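3.2 Packaging and handling at the household level

The survey in Gorlow and Lirnus covered 3762 households, of which 1204 kept a purchase diary during May. In both towns, most fresh produce was still bought without a package at the open market. The situation was different for households which lived far from the market. They made fewer trips, bought more at one time, and preferred bags that could be closed again.

Respondents described two ways of keeping mixed produce at home. In the first, everything stays together in one bag until it is needed. In the second, the items are moved to an open container soon after the purchase – usually a bowl, a tub or a box. Figure 4 shows the two types of holder next to each other, a clear bag with mixed toy produce and an empty yellow plastic container.

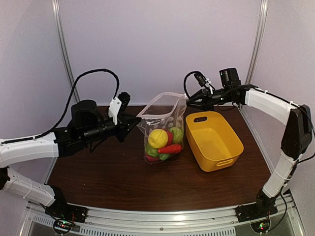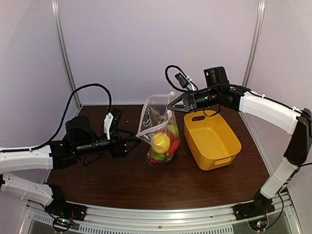 Figure 4. Clear plastic bag with mixed produce items and open yellow container, two views.

3.3 Reported losses

Diary households wrote down each item that was thrown away and the reason for it. Households that kept produce in closed bags reported losses after up to 8 days, while the open container group reported them earlier but in smaller amounts. Soft fruits were the main part of the loss in both groups. In Lagman, a district of Gorlow, the difference between the groups was small, and we think that the nearby Bultisik market explains this, as families there shop almost every day. We excluded six diaries from this part of the analysis – their entries for the last week were not complete.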